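Perguntas frequentes - arrendar casa em Fivholm

Reunimos nesta página as perguntas que nos chegam quase todas as semanas, às vezes da mesma pessoa. As respostas valem para os apartamentos mobilados dos edifícios Prilavby e Kakakhel. Quem arrendou um lugar de garagem e veio parar aqui por engano pode saltar para o fim, onde há uma linha só para si.

Última revisão: 25 de agosto de 2021

Antes de assinar

Posso visitar o apartamento antes de decidir?

Pode e deve. As visitas marcam-se pelo formulário e duram 20 minutos, tempo suficiente para abrir torneiras, experimentar janelas e discutir em voz baixa com a pessoa com quem vai viver. Se precisar de uma segunda visita, peça. À quarta começamos a desconfiar que gosta mais de nós do que da casa.

Que documentos tenho de entregar?

Documento de identificação, os três últimos recibos de vencimento e um comprovativo da morada atual. Trabalhadores independentes entregam a última declaração de rendimentos. Aceitamos digitalizações legíveis. Por legíveis entendemos que se consegue ler o nome sem recorrer à imaginação.

Quanto é a caução?

Dois meses de renda, pagos na assinatura. A caução não serve para cobrir o último mês, por muito elegante que lhe pareça a ideia. É devolvida até 30 dias depois da entrega das chaves, descontados os estragos que constem do auto de saída.

A renda é negociável?

Pergunte. A resposta costuma ser não, mas somos educados a dá-la.

Durante o contrato

O que está incluído na renda?

Água, condomínio e limpeza das partes comuns. Eletricidade e internet ficam por sua conta e em seu nome. No Kakakhel o aquecimento é central e está incluído. No Prilavby não é, não está, e convém saber isto em julho, quando ninguém quer saber de aquecimento.

Posso pintar as paredes?

Pode, com autorização escrita e com a condição de as devolver brancas. O branco é o da lista Hakix que vai em anexo ao contrato, e não o branco que sobrou de casa dos seus pais. Temos opiniões muito firmes sobre brancos. Cores escuras pedem primário na repintura; se saltar esse passo, o bordeaux volta a aparecer ao fim de umas semanas, geralmente com o inquilino seguinte já instalado.

Posso furar para pendurar quadros?

Até cinco furos por divisão, tapados e lixados à saída. Na cozinha e na casa de banho só se fura nas juntas dos azulejos. Fitas adesivas que prometem sair sem deixar marca são permitidas, mas a promessa é delas e a parede é nossa.

Os móveis podem ser retirados?

As mesas, as camas e os roupeiros ficam. Se não os quer de todo, escolha um apartamento por mobilar, que também os temos e custam menos. Dentro de casa pode mudar tudo de sítio, desde que levante em vez de arrastar. Os tampos brancos limpam-se com pano húmido e detergente neutro. Nada de esfregão verde, nada de lixívia, nada daquele truque que viu num vídeo com pasta de dentes.

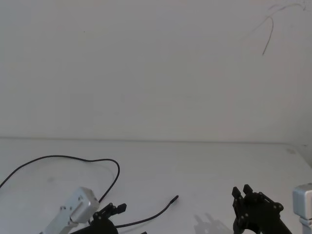
Posso ter animais?

Um gato ou um cão de porte pequeno ou médio, com vacinas em dia. Aquários até 52 litros, medida que nasceu de um episódio no segundo andar do Prilavby e sobre a qual o primeiro andar ainda tem muito a dizer. Para espécies não previstas escreva-nos antes de as trazer para casa. Depois é uma conversa mais difícil.

Avariou-se uma coisa. Quem paga?

Se avariou pelo uso normal, pagamos nós: esquentador, canalização, eletrodomésticos do inventário. Se avariou porque alguém se sentou em cima da porta do forno, paga esse alguém. Lâmpadas, pilhas e filtros são do inquilino. Participe a avaria pelo formulário e junte uma fotografia. "Faz um barulho esquisito" é um começo, mas ajuda dizer quando e onde.

Quanto tempo demora uma reparação?

Falta de água, falta de luz e fugas são tratadas no próprio dia. O resto leva quase 5 dias úteis, e mais em agosto, mês em que os canalizadores também têm direito a existir.

Posso receber visitas prolongadas?

Até um mês, sem nos dizer nada. A partir daí a visita é um morador e tem de constar do contrato, mesmo que continue a dormir no sofá e a jurar que está de passagem.

À saída

Com que antecedência tenho de avisar?

Sessenta dias, por escrito. Uma mensagem de correio eletrónico serve. Dizer à Lenka Kuruc nas escadas não serve, embora ela agradeça a atenção e vá perguntar para onde se muda.

Em que estado devo deixar a casa?

Limpa, vazia das suas coisas e com tudo o que consta do inventário. O frigorífico fica desligado e de porta aberta - fechado e desligado é uma experiência de biologia que já fizemos e não queremos repetir. O forno também conta como casa. A varanda também.

Perdi uma chave. E agora?

Uma cópia da chave da rua custa 20 euros. A da caixa do correio é mais barata, mas demora mais, por razões que só o serralheiro conhece. Se perdeu o conjunto completo com a morada escrita no porta-chaves, muda-se o canhão e a despesa é sua.

Arrendei só um lugar de garagem. Há alguma coisa para mim?

Sim: estacione entre as linhas.

Não encontrou a sua pergunta? Use o formulário de contacto e indique o edifício e o número do apartamento. Respondemos nos dias úteis, das 9h às 17h, com pausa para almoço.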